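The Singing Sheds of Cedurby

By the time I found the right door I had already walked past it twice. The old cannery in Cedurby has five doors facing the water, all painted the same tired green, and only one of them leads to the singing. I picked it in the end by standing still and listening, like you'd look for a cricket in a hallway.

I'd come for the April sing, which is the big one of the year. People here have been getting together to sing the packing songs for longer than anyone can put a date on, and the songs themselves came over from half a dozen places with the women who took jobs on the line. You can hear it in the words. One verse is in plain English, the next has a chorus that no two singers pronounce the same way, and then somebody's grandmother's harbor slang turns up in the third. I love that kind of mess!

What I knew about packing songs before this trip came from one record, the Flato album, which I bought used in college and played until the second side got crackly. It has 11 tracks and almost no notes on the sleeve. Flato was a tiny label and it put out very little else, so for years that album was all most of us had. It's slow and rather beautiful and (I can say this now) nothing like the real thing. In Cedurby they sing fast. They sing at the speed of hands.
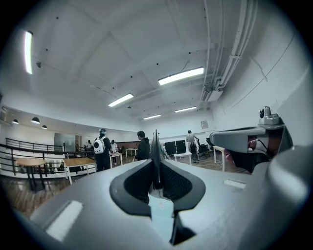 Learning the low part

I'm an alto on a good day, so they put me with the low voices at the back, next to the radiator. There are no song sheets. You get the line from the person beside you, a half beat late, and you keep getting it until you stop being late. I was late for most of the afternoon.

The low part looks easy on paper, if you ever manage to see it on paper. It's only 3 notes in a lot of the songs. But it carries the pulse, and the high voices lean on it while they wander off and decorate, and if you drop out to breathe at the wrong moment you can feel the whole bench wobble. After an hour I was sweating through my shirt. The woman on my left patted my knee and told me to sing less and listen more, which I've been told before in other settings.

My favorite was a long one called "Salt Before Supper." It starts as a complaint about the foreman, turns into a love song around the fourth verse, and ends with a list of fish. The list speeds up. By the last line everybody is laughing too hard to hold the tune, and then they start it over.

The Begović notebooks

Some of what gets sung now would have been lost without the Begović collection, which lives in two metal cabinets above the town library. It's a family's worth of notebooks, kept over three generations, with words on the left-hand pages and a homemade kind of notation on the right – dots and slanted strokes, mostly, with little hooks where the voice is supposed to catch. The library's index lists 1,124 entries. Take out the repeats and the half-remembered scraps and you end up with 348 separate songs.

I spent a morning up there with a pencil and got properly stuck on the hooks. Some singers read them as a slide up, others as a quick break in the voice, and both camps learned from people who worked the line. I tried each one under my breath until the man at the next table looked over. For what it's worth, I'm with the slide people.

There's a supper song in the fourth notebook that I'd never heard before, copied out twice in different handwriting. The second copy has an extra verse about a girl who leaves for Ratitz and doesn't write home. It was still going around my head on the bus.

If you want to go

Ratitz is the nearest town with a train station, and the bus from there to Cedurby takes roughly 40 minutes along the coast road. Sit on the right. The monthly sings are smaller than the April one and easier on beginners, and there's usually room on the low bench. Bring water and a sweater, and something for the food table – I took store-bought cookies and felt bad about it when I saw the pies.

You can read the notebooks on weekday mornings, but ask the library ahead of time so the cabinets are unlocked. As for the Flato record, copies still turn up used. I've gone back to mine a few times this summer. I play it a little faster than I should.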